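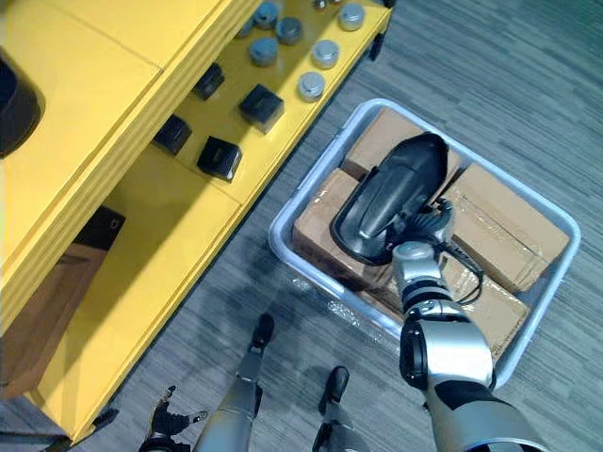
ずいぶん間があいてしまいました。前の記事が鍋の取っ手を直した話で、そのあと何も書かないまま冬が終わりかけています。メールをくださった方、ありがとうございます。元気です。鍋の取っ手もまだ取れていません。

今日は仕事の話を書こうと思います。前からときどき「そちらの職場、ロボットが入ったんですよね、どうですか」と聞かれていて、そのたびに「うーん、まあ、いろいろ」と濁してきました。食事の席で説明しようとすると長くなるし、相手はたいてい「便利になった」か「仕事が減った」のどちらかを聞きたそうにしているので、どちらでもない話を始めると、ちょっと困った顔をされるのです。ブログなら、長くなっても途中で閉じてもらえばいいだけなので、気が楽です。

初めて読む方のために書いておくと、わたしはアンドコムという町で、クルンドホルムという会社の部品倉庫に勤めています。倉庫といっても、港のそばにあるような巨大な建物を想像されると違っていて、坂の途中にある二階建ての、もとは家具屋だったところです。扱っているのは小さな部品や消耗品で、修理工場や学校の実習室や、趣味で機械をいじる個人のお客さんに送ります。品番の数は、いまの台帳で3245。入社したときはこの半分もなかったはずで、よくまあ増えたものだと思います。働いている人は全部で46人。わたしはここで11年目になりました。

わたしのいる係は「棚もの」と呼ばれています。届いた品を棚に並べ、注文が来たら棚から出し、箱に詰める手前まで持っていく。言ってしまえばそれだけなのですが、この「それだけ」の中に、しゃがむ、立つ、またしゃがむ、箱を開ける、ビニールを剥がす、違う品だったので戻す、というのが延々と入っています。とくに下の段がくせもので、上の板の陰になって奥が見えにくく、首を斜めにして覗きこみながら手を伸ばすことになります。十代のころに陸上をやっていたので膝には自信があったのですが、四十を過ぎたあたりから、朝の一回目のしゃがみで「お」と声が出るようになりました。

そこへ去年の7月、ロタールがやってきました。

ロタールというのは機械の名前で、人の名前みたいに呼んでいますが、もともと製品名がそうなのです。脚が二本、腕が二本あって、手の先には黒い指がついています。最初に聞いたときは、床を滑っていく平たい台車のようなものを想像していたので、脚があると知って、みんなちょっと黙りました。台車なら台車だと思えますけれど、脚と腕があるとなると、どうしても「同僚」の方に頭が引っぱられてしまうんですね。

導入が決まるまでの経緯は、わたしたちにはあまり見えていませんでした。春先に会社の説明があって、モンクリーフという取引先がうちより先に使っていて具合がよいらしい、という話が出て、そのあとしばらく何もなくて、もう立ち消えになったのかなと思っていたら、急に日取りが決まった。そういう順番でした。説明のときに配られた紙には「人員の削減を目的としたものではありません」と太い字で書いてあって、わたしの隣にいたエヴァンダー・ラザフォードが、その太い字のところを指でとんとん叩きながら「太いなあ」と言ったのをよく覚えています。太いと心配になるんです。細い字で書いてあったら、それはそれで心配したと思いますけど。

エヴァンダーはわたしより先にこの倉庫にいた人で、品番をほとんど頭に入れています。「あの、銀色の、ふたが平たい缶みたいなやつ」と言うだけで棚の番号が返ってくる。新しく入った人はだいたい最初の数週間、台帳よりエヴァンダーに聞いて仕事を覚えます。わたしもそうでした。だからロボットの話が出たとき、いちばん機嫌が悪くなるのは彼だろうと誰もが思っていたし、機嫌は悪かったです。夏のあいだじゅう、お茶の時間に機械の方を見ようとしませんでした。

では何が変わったのか、という話をします。

まず、最初の二か月くらいは、仕事が増えました。これは本当に増えました。ロタールに棚のものを取ってもらうには、棚のほうがきちんとしていないといけません。人間だけでやっていたころの棚というのは、いま思えばずいぶん融通のきくもので、「入りきらないから隣に二つだけ置いておいた」とか「よく出るから手前に寄せてある」とか、そういう小さな事情でできていました。それを全部、決めごとにしなければならない。四角いものはどのくらい間をあけて置くか。丸い缶はどこまで詰めてよいか。箱を載せるトレイはどちら向きに床に置くか。ひとつ決めるたびに、いや、でもあの品のときはどうする、という話になって、わたしたちは生まれて初めて、自分たちがどれほど何も決めずに働いてきたかを知ったのでした。

棚も新しくなりました。黄色です。それもかなり元気な黄色です。前の棚は灰色だか緑だかわからない色で、家具屋さん時代の名残だったらしいのですが、それが運び出されて黄色い棚が入った日は、倉庫じゅうが急に幼稚園みたいになって、わたしはけっこう嬉しかったです。天気の悪い日に出勤しても、あの一角だけ昼のように見えます。ジェシー・モワットは「目がちかちかする」と言って、一週間ほど文句を言っていましたが、いまは自分の水筒まで黄色いのに替えています。本人に言うと「たまたま安かった」と言い張るので、そういうことにしてあります。

ジェシーの話をもう少しします。彼女は箱詰めの担当で、手の速さではうちで一番です。その手が、おととしあたりから痛むようになっていました。親指の付け根です。箱を押さえ、テープを引き、また押さえるという動きは、一回なら何でもないのに、一日やると響いてくるんですね。湿布のにおいがするのでみんな気づいてはいたのですが、人手がぎりぎりだと「ちょっと代わろうか」がなかなか言えない。言われたほうも「じゃあお願い」とは言えない。お互いにわかっていて、お互いに黙っているという、いちばんよくない時期がありました。

ロタールが入ってから、箱のまわりの仕事の分け方が変わりました。品物を運んでトレイの箱のところへ持っていくところを任せるようになって、ジェシーは手を使いっぱなしの時間が減りました。代わりに増えたのが、見る仕事です。持ち方がまずいときに止める。置き方が悪ければ直す。次に何を出すかの順番を組む。最初の週、彼女は「立って見ているだけなんて、さぼっているみたいで落ち着かない」と言って、用もないのに床を掃いていました。わかるなあと思いました。わたしたちの世代の働き方って、手が動いていないと後ろめたいようにできているんですよね。あの「落ち着かない」が抜けるまで、彼女の場合は秋までかかりました。わたしはまだ少し残っています。

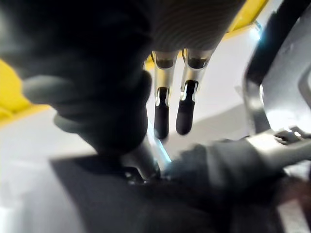

それから、近くで見るようになって初めて、つかむという動作のややこしさがわかりました。わたしたちは品物に手を伸ばすとき、何も考えていません。缶なら缶の、箱なら箱の持ち方を、目で見た瞬間に手が勝手に選んでいる。ところがロボットの指というのは種類があって、細い金属の先に黒いゴムがついたのもあれば、もっと人の手に近い形のものもあり、どの指でどの品をどの向きから行くか、ひとつひとつ相談ごとになるのです。丸みのあるつるっとした品なんかは、とくにそうでした。縁のところに指をかければいい、と人間なら三秒でわかることを、言葉で伝えようとすると半日かかったりします。

半日、というのは大げさでなく、ほんとうに半日かけた日がありました。そして、その半日をいちばん面白がったのが、あのエヴァンダーだったのです。

きっかけは、調整に来ていた人が、ある品をどうしてもうまく出せずに首をひねっていたことでした。何度やっても途中で向きが変わってしまう。お茶の時間で、わたしたちは少し離れたところから見ていました。するとエヴァンダーが湯のみ（わたしがあげた日本の湯のみです。彼はこれでミルクティーを飲みます）を置いて、すたすた歩いていって、「それは重いほうが下じゃない。上だ」と言いました。外から見たらわからないけれど、その品は片側に重みが寄っているのだそうです。わたしも何百回と触ってきた品なのに、言われてみるまで気がつきませんでした。手は知っていたのでしょうね。頭のほうには上がってきていなかった。

それからというもの、調整の人はエヴァンダーの横から離れなくなりました。あの品は滑る、あの箱は底が弱い、あれは夏と冬で袋の硬さが変わる、と彼が言うそばから書きとめていく。エヴァンダーも最初は面倒くさそうにしていたのに、だんだん自分でノートを作りはじめて、家で書いてきて、朝に渡すようになりました。いまではそのノートが4冊あります。四角い、癖のある字で、ところどころに品物の絵が描いてあって、これが意外とうまい。わたしは二冊目の、ばねの絵がいちばん好きです。

ただ、ここはちゃんと書いておきたいのですが、いい話だけで終わらせてしまうと、たぶんエヴァンダーに叱られます。

ある日の帰り道、坂を一緒に下りながら、彼がこう言いました。「俺の頭の中にあるうちは俺のものだったけど、書いたら会社のものだな」。怒っている感じではなくて、空模様の話でもするような言い方でした。わたしはうまい返事ができなくて、そうだねえ、とだけ言いました。それからずっと、そのことを考えています。品番を全部覚えているというのは、彼の給料の一部であり、彼が大事にされる理由の一部でもあったわけです。それがノートになって、機械の動きになって、誰でも使えるものになる。会社にとってはありがたいことで、新しく入った人にとってもありがたいことで、では彼にとってはどうなのか。

このことは秋に、係の話し合いで出ました。出したのはわたしです。えらそうに聞こえたら恥ずかしいのですが、帰り道のあれがずっと胃のあたりに残っていたので、言わないと自分が気持ち悪かったのです。教えたり書いたりする時間を仕事の時間として数えてほしいこと、その分の手当を考えてほしいこと。上の人はしばらく黙って、持ち帰ります、と言いました。「持ち帰ります」がそのまま帰ってこないことは、どこの国でもありますよね。今回は二か月ほどして帰ってきました。時間のほうは認められました。手当のほうは、額を言うのもなんだかというくらいの、ささやかなものがつきました。エヴァンダーはそれで上等な紅茶を買って、休憩室に置いてくれています。置いてくれているのですが、わたしたちが飲むと減り具合を気にします。

人が減ったかどうか、というのも、皆さん気になるところだと思います。辞めさせられた人はいません。太い字のとおりでした。でも、春に定年で抜けた人のあとは補充されませんでした。これをどう数えるかは人によると思います。会社は「減らしていない」と言うし、若い人を雇ってほしかったわたしたちからすると、ひとり分の椅子がなくなったようにも見える。どちらの言い分も間違ってはいなくて、だから話がしにくいのです。導入前にいくら説明を聞いても、この種のことはあんまり出てこないものなので、これからそういう話が職場に来そうだという方は、「いまいる人」のことに加えて「次に来るはずだった人」のことも聞いてみるといいかもしれません。わたしたちは聞きそびれました。

あと、音のこと。これは想像していませんでした。以前の倉庫は、うるさいといえばうるさかったのです。二人組で棚を回っていたので、番号を読み上げる声と、それに答える声がずっとしていました。「三の七」「はい」「三の九」「ない」「ないってことはないでしょう」「ないものはない」みたいな、どうでもいいやりとりです。番号の合間に、子どもが熱を出したとか、バスの時間が変わったとか、そういう話が挟まる。わたしの英語は、ほとんどこの棚のあいだで覚えたようなものです。ですから数字とバスと発熱の話だけはいまだに妙に流暢です。

その読み上げが、要らなくなりました。要らなくなってみると、けっこう静かで、静かだとみんな声を出しにくくなる。冬に入ったころ、ジェシーが「今日、昼まで誰とも喋ってない」と言って、えっと思って数日気をつけてみたら、わたしもそうでした。仲が悪くなったわけではないのに、喋るきっかけが仕事の中から抜けてしまったんですね。

それで、これはもう完全にわたしの思いつきなのですが、朝のはじめに、その日出す品の順番を声に出して確認する時間を作ってもらいました。画面を見ればすむことなので、効率からいえば無駄です。でもやってみると、番号を読んでいるうちに「あ、それ昨日戻ってきたやつ」とか「そのお客さん、前に数を間違えてた」とかが出てくる。そして発熱とバスの話も出てくる。いまのところ続いています。忙しい朝は飛ばされてしまうこともあって、そういう日はなんとなく一日じゅう、みんな背中だけで働いている感じがします。

膝のことも書いておかないと。よくなりました。下の段に潜りこむ回数が目に見えて減ったので、朝の「お」が出なくなりました。整形の先生にも、何か始めましたかと聞かれて、いえ、やめたんです、しゃがむのを、と答えたら笑われました。ただ、あまりに動かないのもよくないらしく、昼休みに坂を上まで歩くようにしています。坂の上にパン屋があるのがいけないところで、膝は軽くなり、ほかは少し重くなりました。

困っていることも、もちろんあります。ケーブルや留め具のような、毎日見ているうちにすっかり見慣れてしまうところをどこまで気にするべきか、まだ加減がつかめません。近くに立つときの距離も、慣れた人ほど詰めてしまいがちで、先月ジェシーに「近い」と袖を引っぱられました。わたしは人に対しても立つ位置が近いらしいので、これは性格かもしれません。それから、止まったときに自分たちで直せないこと。台車の車輪なら誰かが外して油をさしていたのに、ロタールが止まると電話をして待つしかありません。待っているあいだは、昔のように手でやります。すると不思議なことに、みんなちょっと張り切るのです。三の七、はい、三の九、はい、と声まで戻ってきて、エヴァンダーなどは腕まくりをして、台帳も見ずにどんどん出していく。わたしはわたしで調子に乗ってしゃがみすぎて、翌朝しっかり「お」と言いました。

この前、モンクリーフの人たちがうちの様子を見に来ました。先に使っているのはあちらなのに、うちの棚の並べ方のほうが具合がよさそうだと聞いたのだそうです。案内はエヴァンダーがしました。ノートを見せてほしいと言われて、彼は少し考えてから、見せるのはいい、写すのは会社に聞いてくれ、と答えていました。帰りぎわに若い人がひとり残って、自分のところではこういうことを誰に聞けばいいのかわからなくて、と言うので、彼はその人と駐車場で長いこと立ち話をしていました。寒かったのに、上着も着ないで。

よかったのか悪かったのか、と聞かれたら、わたしはまだ「うーん、まあ、いろいろ」と答えると思います。膝はよかった。椅子がひとつ減ったのは、よくなかった。ノートのことは、まだ決められません。下の世代の人がこの仕事を覚えるとき、わたしたちが手で覚えたところをどうやって渡すのかも、これから考えることです。来月から新しい研修のやり方を試すことになっていて、最初の二週間はロタールなしで、棚を全部、自分の手で回ってもらう案が出ています。わたしは賛成で、ジェシーは一週間でいいと言い、エヴァンダーはひと月だと言って譲りません。

この文章は2025年3月15日に、台所のテーブルで書いています。窓の外はまだ雨で、上等な紅茶は休憩室にしかないので、うちのは普通のやつです。研修の案がどうなったかは、決まったらまた書きますね。次はあまり間をあけないようにします。鍋のふたのつまみがぐらぐらしてきたので、先にそっちの話になるかもしれません。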